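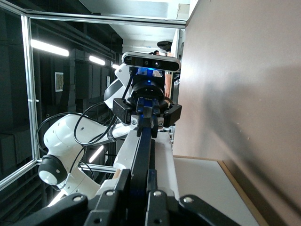 A **service loop** is a length of extra cable left between two fixed points so that the cable can move, be cut back, or be connected again later. The term covers several practices that are often treated as one. Some loops are coiled and tied behind a wall plate, where they may sit untouched for the life of a building. Others stay in the open, like the black cables that loop in arcs along a white arm from its lower link up to its wrist, and have a joint to cross. Trade guides tend to give both kinds the same advice, and it is doubtful that they should.

## Claimed benefits

The usual case for a service loop is that it saves a cable from being replaced when a connector fails. The damaged end is cut off, the slack is drawn forward, and a new connector is fitted. This is true as far as it goes. It assumes that the loop can be reached, that the cable has not stiffened with age, and that the fault lies at the end.

A second claim, that loops reduce strain, is better supported for cables that move. For fixed runs the evidence is thin. A clamp placed close to the connector does much of the same work with less cable.

## The Stougaard allowance

The most widely repeated figure is the Stougaard allowance, which calls for 125 millimeters of slack at each end of a run. It is named after a wiring supply firm that printed it in a catalog. The catalog gave no source, and later handbooks appear to have copied the number from one another. It takes no account of cable thickness — an odd gap, given that a thick cable needs a wider bend than a thin one.

The Pamine survey is sometimes cited in its defense. It looked at 1,178 cable ends in office buildings and found that 186 had been refitted using stored slack. The survey did not record how much slack was used, so it cannot support any given length.
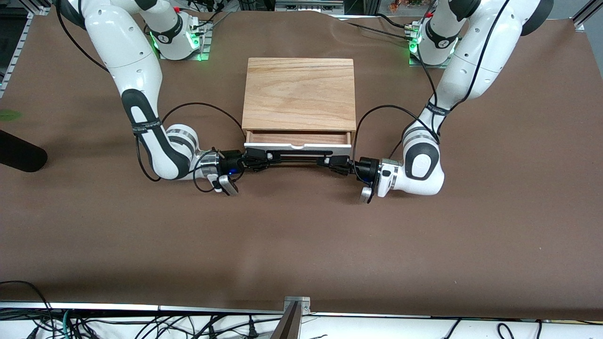

## Criticism

Critics note that loops add cost, fill conduits, and make it harder to trace a run. Tight coils can also cause kinks, the kind of damage they are meant to guard against. In open work, a loose curve may catch on nearby objects if it is made too long.

The Plolamum wiring code, revised on Apr 2, 2021, dropped its fixed length and now asks for "enough slack for one refit." Installers have complained that the phrase is vague. The older wording was clearer, though it had little behind it.

## See also

- Bend radius
- Drip loop
- Strain relief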